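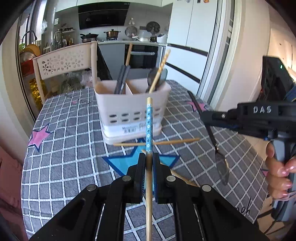

How to look after wooden and bamboo chopsticks

My first proper set of chopsticks came from my neighbour Yi-chun Chuang, who had been using hers since 1971 and was a bit horrified to find me putting mine through the dishwasher. Mine had gone grey and furry at the tips, and hers were smooth as a river stone. So she sat me down with a pot of tea and told me what I'd been doing wrong (quite a lot!), and I've kept to her way ever since.

What you'll need

Dish soap, a soft sponge, a clean tea towel, a scrap of very fine sandpaper and a small bottle of food-grade mineral oil or camellia oil. Please don't use olive oil. It goes rancid in the wood and you'll taste it in your rice, as my poor family can tell you.

Washing

Wash them by hand as soon as you can after dinner, in warm soapy water, and don't leave them lying in the sink while you watch the telly. Hold a pair loosely in the sponge and pull them through from the thick end to the tip. If something sticky has dried on, wrap the tips in a wet cloth for ten minutes and try again. Go gently over any painted or patterned part, as a scourer will take the colour off in no time.

Drying

Rub them down with the tea towel, then stand them tips up in a jar with plenty of air around them. Leave them out overnight before they go in the drawer. I used to put mine straight away and wondered why they smelled musty by March, especially the bamboo ones.

Smoothing rough tips

If the bare wood feels fuzzy against your lip, wait until the chopstick is bone dry, then sand lightly along the grain with a few long strokes, turning it as you go. Wipe off the dust, rinse, dry, and have a feel. You can always do a little more, but you can't put it back on! Leave lacquered ones alone, though, and if the lacquer is flaking it's time to retire them.

Oiling

Put a few drops on a cloth and work it into the bare wood only, then leave them for 3 hours and wipe off whatever hasn't soaked in. Every couple of months is plenty for a set you use most nights.

When to let them go

Cracks, splits, dark spots that won't wash out or a smell that lingers all mean the end of the line for eating. I keep my old ones in the shed, where they make lovely stakes for seedlings, and one very battered pair is still my favourite tool for getting crumbs out of the toaster (unplugged, please).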